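Fiddle and mandolin care at home, quick list

Updated 1/21/25

Writing this between rehearsals so excuse the shorthand. Most of it is for mandolins but guitars and fiddles too.

Dry winter air first. Heat goes on, wood shrinks, frets start to poke out. Keep the case shut when you're not playing. Damp sponge in a soap dish with holes, lid on, up by the headstock. Squeeze it out well – no drips. Check it every 4 days.

Strings. Wipe down after every set, old T-shirt is fine. Change one at a time so the bridge stays put. If you do knock it loose, tune the open string, then check at the 12th fret. Sharp at the 12th, slide the bridge back toward the tailpiece a hair. Flat, go the other way. Slack the strings a little before you push.

Pencil lead in the nut slots if you hear pinging when you tune. Blow off the extra.
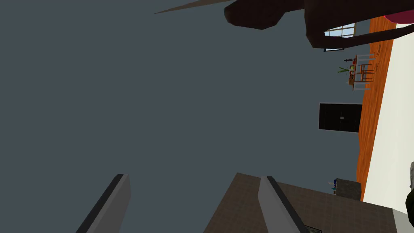
Slate blue surface, brown tile next to it.

Work area. Folded towel under the body, rolled one under the neck. Belt buckle off! Put the screws in a muffin tin, tuner screws are tiny and they roll. Peg winder beats fingers, my last full change took 34 minutes without one.

Sticky fiddle pegs: peg compound, or plain chalk if they slip. Not both at teh same time.

Rosin dust – dry cloth only, same day. Once it bakes on its a shop job. No alcohol anywhere near varnish.

Buzz you can't find? Check the loose string ends past the tuners. Then the pickgard screw. Then your shirt buttons.

More in May, mostly case latches and straps.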